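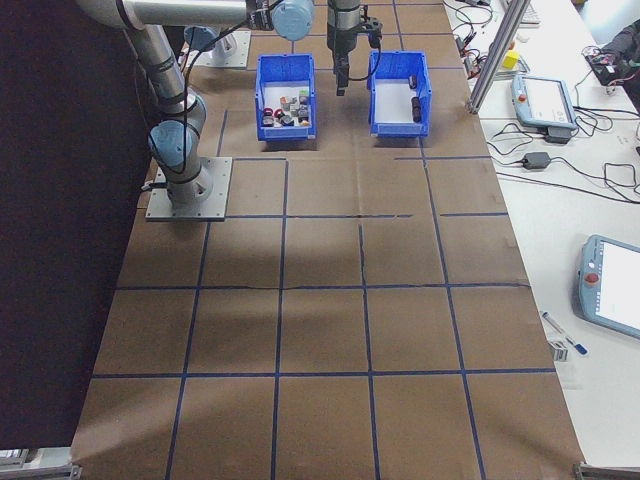
Speaker notes: Changing bag filters without the drama
By Birutė Dzene
June
3 min read
Print | E-mail

OK, so start with the Plosness story, it wakes people up. We had a bag housing there on the rinse water loop, and the operators swapped the bag every Wednesday, because somebody once wrote Wednesday on the lid in marker. Some weeks the bag was hardly dirty. Other weeks it was plugged solid by Monday and the pump was groaning away at it!

(Pause. Let them laugh, they all have a lid like that.)

So what did we do? We put a gauge on each side of the housing and read the difference. Clean bag, 1 psi or so on that line. We agreed to change at 8 and told all three shifts. Glenys Crabtree kept the log, and I still have a copy if anyone wants to see it at the break.

Next slide, seating the bag. Push the ring down until you feel it sit. If the ring is crooked, water goes around the bag and your gauge looks wonderful (low drop, happy faces) while the dirt sails right on through. I've done this myself, at Lunde, with the customer standing next to me.

Lids. Close the valves, vent, check the gauge reads zero, then open. Say it twice. Tighten the bolts crosswise, a bit at a time, and look at the O-ring before it goes back in.

Pacita will ask about finer bags. My answer: try the coarse one first, take a sample downstream, then decide. At Umus they went straight to the finest in the catalog and were changing bags before lunch.

Questions, then hand over to Kumudini for the pump section.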